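Renting Out the Hands: A Talk With the People Behind the Skirkent Kit

The Skirkent is a pair of grippers with no robot attached. You hold one in each fist, squeeze, and do a chore while a camera on each one watches.

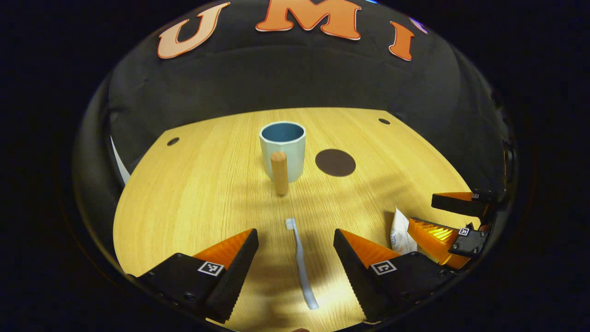
For this you pay $349 a week, plus a deposit that made me sit down. Ganham, the company that rents them out, has its office over a tile showroom in Huststead, and I went there on a Thursday to ask the product lead why anyone would want to pick up a toothbrush the hard way and be charged for it.

"People do ask," she said. She has been with Ganham since it was renting out film lights, a business she describes as "the same thing, but the customers dressed better." The grippers came in when a customer wanted cameras mounted on something that could grab. One order became a shelf of them, and the lights now live in a storage unit outside town.

The idea, as she tells it, is simple enough. If you want a robot arm to put things away, it helps to show it a person putting things away, many times, with the same sort of fingers the arm is going to have. Driving a real arm around to get those examples is slow and costs a great deal. So you take the fingers off, put a handle on them, and give them to somebody who already knows where a toothbrush goes.

"The arm is the expensive part and it's also the part that's bad at it," she said. "We leave it out until the end."

I asked how long it takes a newcomer to get the hang of it.

"An hour before they stop swearing. The afternoon before they stop apologizing to the objects."

I was on the swearing side of that line when I had my own turn, at the practice table in the back. The first thing you learn is that you own a wrist and have never once thought about it. A toothbrush lying flat is a rude little object. The handle is slim, the table is hard, and the fingers want to come in from above while your elbow wants to be someplace else. I got it up on the fourth try and carried it to the cup like a man moving a lit candle through a library. Then I had to turn it upright, and it left.

"That's a good one," she said, from behind me. "Keep that."

They keep the bad ones? "Some of them. If you fumble and fix it, the fix is worth having. If you fumble and walk off to get coffee, we'd like you to press stop first."

Much of what Ganham sells is really advice of this sort. The kit itself arrives in two padded cases with a charging brick, a sheet of printed markers, a bag of spare finger pads, and a manual that runs to 68 pages. She is proud of the manual and knows that no customer has read it. A support call is included in the rental, and she says that most of those calls consist of her reading page nine aloud in a pleasant tone.

Page nine, for the record, is about lenses. The cameras see very wide, which bends a straight table edge into a hill and brings in all sorts of things the customer had not planned to share. "You'd be surprised what's at the edge of the table," she said. "Well, you wouldn't. You have a table."

It also means you see your own fingers all the time, both of them, coming up from the bottom of the view on either side of whatever you are about to drop. She considers this a feature. The square black-and-white markers on the fingers let the software work out how far apart they are, so it can tell a squeeze from a hover. The markers have to stay clean. A customer in Ackroyd did a week of recordings at a kitchen counter with jam on the left one, and the software spent the week under the impression that his hand was shut.

"We gave him three days free," she said. "He sent us a jar."

The orange pads are the part everyone wants to talk about, and she had one on her desk that she handed me the way other people hand you a stress ball. They are soft and ribbed like a fin. Press the middle and the tip curls toward you, so the finger folds itself a little around what it is holding. This is how a stiff black wedge manages a paper packet without flattening it. They also wear out. Ganham swaps a set after 100 hours of use, or sooner if the customer has been opening things with them.

What do people open with them?

"Mail," she said. "Paint. One walnut."

I told her that what had struck me most about the work was how dull the props are. A cup. A toothbrush. Some creased little packet of something. For a trade that talks so much about the future it has the inventory of a motel bathroom.

She took no offense. "That's the job, though. The arm is going to meet a motel bathroom." Customers starting out, she said, tend to buy interesting objects, and then find they have recorded a robot education in interesting objects. She tells them to use what they already have at home and to move it around between takes. A cup that always stands in the same spot teaches the arm about the spot.

The number of takes is where the charm goes out of it. One customer planned a single tabletop task for an afternoon and ended up with 287 recordings over the rental week, of which she says he was happy with most and proud of none. By the third day, she said, people fall silent. By the fifth they have opinions on cups. Handles are a nuisance, she told me, and a matte finish is a kindness because shiny ones throw the lamp back at you.

Using two grippers at once is a separate headache. The left one wants to help. Mine drifted in from the side while I was busy with the right, jaws open, like an uncle at a barbecue. Her advice was to give the idle hand a place to wait and be strict about it. Each hand has its own camera, and a hand that loiters ends up in the other one's recording, along with its shadow. This can be useful if the arms will be working side by side later on. It is less useful if the customer only has one arm, and she says you would be amazed how late in the week that comes up.

I asked about the weak points, expecting the usual modest cough, and got a list. The trigger spring is too firm for small hands, and a lighter one has been on order since September. The battery door is held by a screw that she would like to meet the designer of. The grips are heavy at the front, and after a long session the forearm feels as if it has been lent to someone. The software that sorts your takes runs only on a fairly muscular computer, and the website says so in type she describes as "tasteful."

And the toothbrush? Is it any good at toothbrushes?

"It's as good as you are," she said. "Sorry about that."

There is competition, most of it free. The plans for grippers of this general sort are not hard to find, and anyone with a 3D printer and a patient household can make a pair. She encourages it. Roughly speaking, she says, her customers are people who tried that first. They have a box at home with one and a half grippers in it, and they are on speaking terms with their families again, and they would like to keep it that way for $349.

Would she buy the kit outright, if Ganham sold it? She thought about this for longer than I expected from a person whose company rents them. "For a lab with steady work, yes, and we'd quote you. For one project I'd rent it and do all the planning before it ships. The week starts when the case lands on your porch. It doesn't care that you're still looking for a cup."

Before I left I asked for one more go at the table. I lined up, came in low, and closed the fingers gently on the handle, as instructed. The brush rose. I rolled my wrist over and let it down, bristles up, into the cup, where it leaned against the rim and stayed. I looked around for some acknowledgment.

She was checking the tablet. "You didn't press record," she said.

The Skirkent rents from Ganham by the week, two grippers to a kit, spare pads included. Shipping is extra both ways. Markers should be wiped with a dry cloth before return.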